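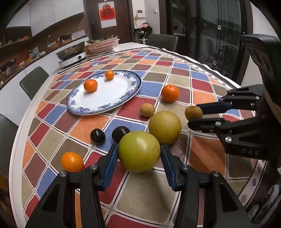
The Last Ferry to Trelberg

Missed it by a minute. Less. The ramp was already up and the man in the orange coat was looking anywhere but at me, and I stood there with the bag and the cake tin and my coat half on, breathing like a dog.

"Next one?" I shouted.

"Morning," he said. To the water, more or less.

So. Grokatell, then, for the night. One street, one pub, a chip shop with its lights off. I had 20 pounds and a phone that was nearly dead, and my sister was getting married at nine on the other side.

I rang her. She didn't pick up. I rang Mum, which was a mistake.

"You said you'd get the early one."

"I know what I said."

"You always say the early one."

"Mum. My battery."

"Is the cake all right?"

I looked in the tin. The cake was not all right. It had been fine at Crichton station, and fine on the bus, and then I'd run down the hill with it under my arm like a rugby ball. The top layer had gone sideways. One sugar rose left, face down.

"It's lovely," I said, and the phone died. Thank God.

The pub was called the Bruvano. No idea why. Three old boys at the bar, a fire going though it was still July, rain on and off against the glass. I asked if anyone had a boat. They laughed. I asked again and they stopped.

"Where to?"

"Trelberg. Wedding."

"Yours?"

"Do I look like it's mine?"

The smallest of them looked me over, slowly, boots up. He had a hat with a hole in it. "I go out at four for the pots," he said. "Could drop you. It's not a nice boat."

"I don't need nice."

"It smells."

"I don't mind smells."

He nodded at the tin. "What's in there?"

I showed him. All three leaned over. A long silence, very respectful, like people round a grave.

The landlady took it off me. Didn't ask, just took it, into the back, and I heard drawers going. I went after her. She'd got a palette knife and a bag of icing sugar with a peg on it and she was already pushing the top layer back where it belonged.

"Who made this?"

"Me."

"Hm." She mixed something in a cup. "You've got it dry."

"It was late. I was tired."

"I can tell." But she was gentle with it. She filled the crack and smoothed teh sides and sent me out into the yard with a torch to cut whatever was growing. Wet feet, nettles. Came back with some mint and a fistful of little white flowers, I don't know what they were. She put them over the worst part. Stood back.

"Don't let anyone look at it from the left."

I slept on the bench by the fire. Didn't sleep. Almost 18 years since I'd shared a room with my sister and I lay there doing the thing we used to do, listing all the houses on our road, one side and then the other. I got as far as the postbox. She always knew the next bit.

Then his hand on my shoulder. Four o'clock, black as anything.

He was right about the smell. He was right about the boat as well. I sat on a fish box with the tin on my knees and both arms round it, and every wave came in over the side and went down my neck. He didn't talk. Once he pointed and said "seal" and I said where and he said gone now.

It got light. Grey, then a sort of yellow. The harbour wall, the church up behind it, and somebody sitting on the steps at the bottom with a coat over her nightie and curlers in.

"Mum said you'd missed it," my sister called. "I said you'd find some idiot with a boat."

"Morning," said the idiot.

I held up the tin. She came down to the last step, the water going over her slippers, and held out her hands for it.

"Take it from the right," I said. "No. Your other right."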